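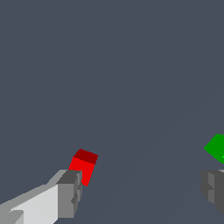

Nilmini Amarasinghe once told me that she never learned to listen until she had to wait for a bus in Grekville with a stranger who would not stop talking, and I have begun this course with her remark ever since.

Chapter 2
Listening and Taking Turns

Most of us suppose we are good listeners, and most of us (I include myself, I'm afraid) spend a fair part of any talk getting our own next sentence ready. In this chapter we will look at pauses, at the small sounds people make to show they are following – "mm," "right," "oh no" – and at how two speakers manage to trade places without bumping into each other too often. Keep a notebook handy as you read. The first exercise, on page 58, asks you to sit through a friend's whole story without breaking in.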